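Home | Threads | Replies | Saved | Log in

Nokar Air canceled my flight out of Beltwood this morning, and I've now been in the terminal long enough to have opinions about the carpet. A thread, mostly for my own blood pressure.

1/ The flight was supposed to leave at 6:40 a.m. At 6:25 we were all standing in line holding our boarding passes like good children. At 6:31 the screen said DELAYED. At 6:50 it said ON TIME, a bold thing for a screen to say at 6:50.

2/ The reason given was a "cabin pressure indication." I fly this route twice a month and I'm glad they check. If a light comes on that says the air may not stay in, please, by all means, look into the light.

3/ My complaint is with the looking. Two mechanics went out, came back, went out again. Then the captain came up the jet bridge with his bag, and everybody at the gate understood at the same moment. You never want to see the bag.

4/ Background for those who don't live out here. Nokar took over the Beltwood to Skulley run in June, after the last outfit quit. They have 2 planes. One of them was at our gate with a light on. The other was in Skulley waiting for a crew, and the crew was with us.

5/ The replacement was going to be "a partner aircraft." I asked who the partner was. The agent typed for a long time and said Stanciu Charter. I asked if Stanciu Charter had a plane nearby. She typed for a longer time.

6/ She was very decent about it, I should say. She'd been there since 4 a.m. and a man in a golf visor was explaining weather to her. There was no weather. You could see clear to the ridge.
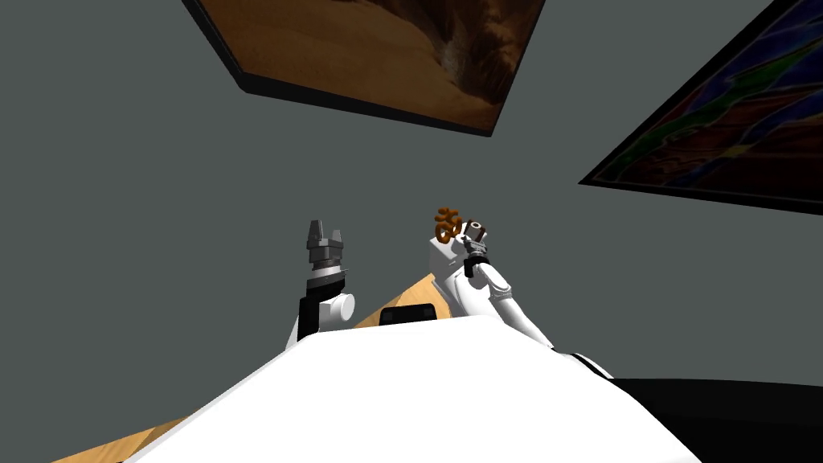 7/ Rebooking is its own sport. The app offered me a connection through a city 600 miles in the wrong direction, landing after the thing I'm flying to is over. I said no. It offered it again, with a window seat. Somewhere around the third refusal I started staring the way you stare in a dentist's office, at whatever's been hung on the wall, and my whole morning came to resemble that pair of pictures: one brown, rocky-looking landscape going nowhere in particular, and one stained-glass sort of thing in blue, red, yellow and purple that I believe is the Nokar fare chart.

8/ On the fare chart. I paid extra for "Flex." Flex means that if I cancel, I get my money back. If they cancel, I also get my money back, exactly like the people who didn't pay for Flex. I've read it several times. Flex protects me from me.

9/ Meal vouchers were handed out at 9. They're for 8 dollars. The one place open past security sells an egg sandwich for $8.75. I don't think this was planned -- I don't think anything was planned -- but it's beautiful work all the same.

10/ Update: a bus has been mentioned. It's 3 and a half hours to Skulley by road, and we could've been there by now, eating a sandwich at Skulley prices.

11/ Update: the bus has been unmentioned.

12/ There are 22 of us left out of a full plane. The rest drove. The ones who stayed have either a connection, no car, or a stubborn streak, and I have all three. We've begun saving seats for each other. A woman from row 8 is watching my bag and I'm watching her crossword, which isn't going well. I gave her ESTUARY.

13/ Someone asked in the replies if I'm scared to get on after they fix it. No! The time to be nervous is when they don't tell you about the light. A carrier that grounds half its fleet over an indicator is doing one thing right, and I'll say so to anybody, right before I ask for my 75 cents.

14/ What I'd like to see is what they found. Was it a sensor? A door seal? The mechanics know. The captain knows. There'll be a report in a binder somewhere, and those of us who were going to be sitting in the thing will get a survey asking how likely we are to recommend it to a friend.

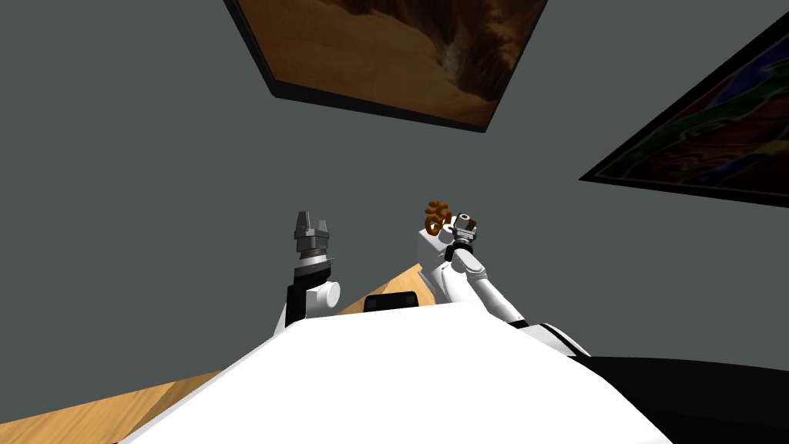
15/ Boarding, when it does happen, will be by group, and I'm Group 5 of 5. Flex doesn't help with that either. They'll call people who need extra time, then people with status (on a two-plane airline!), then people with the credit card. By the time they reach my row the overhead bins will be shut and I'll be wedged next to some enormous pair of shoulders with my own elbows pinned and one forearm sticking nearly straight up, like the left arm on that big white robot, holding a coffee I can't lower. I've flown to Skulley that way more than once. You learn to sip sideways.

16/ Update, 1:15 p.m.: light is off. They're not saying what it was. The captain has come back WITH THE BAG and there was applause, which he took pretty well.

17/ Update: the crew "times out" at 3. I've learned what this means from the man in the golf visor, who has moved on from weather to labor rules and is, annoyingly, correct.

18/ Boarding. 21 of us now. Golf visor took a phone call, said a word, and went to find a rental car. I hope he makes good time.

19/ I'm in 14C. The bin was full. Row 8 got ESTUARY to fit by changing two other words and I've decided not to ask about it. Phone going off. If the light comes back on I expect to hear about it from the captain and then from the app, in that order, up to an hour apart.

20/ Landed. The thing I was flying to had ended. The app would like to know how we did.

412 shares | 67 comments

Comments

gatecheck_gary: They did this to my sister last month, same route. Her voucher was for a coffee place that's in the OTHER terminal. Beltwood doesn't have another terminal.

prairie.prop: Pressure indication on that type is very often a door sensor. Cheap part. Getting the part to Beltwood is the expensive bit.

mmdelaney_knits: "Flex protects me from me" is going on my fridge

runway22: File for the refund in writing, not in the app. The app closes the case when you close the app.

soupweather: so did you get the 75 cents

Load more comments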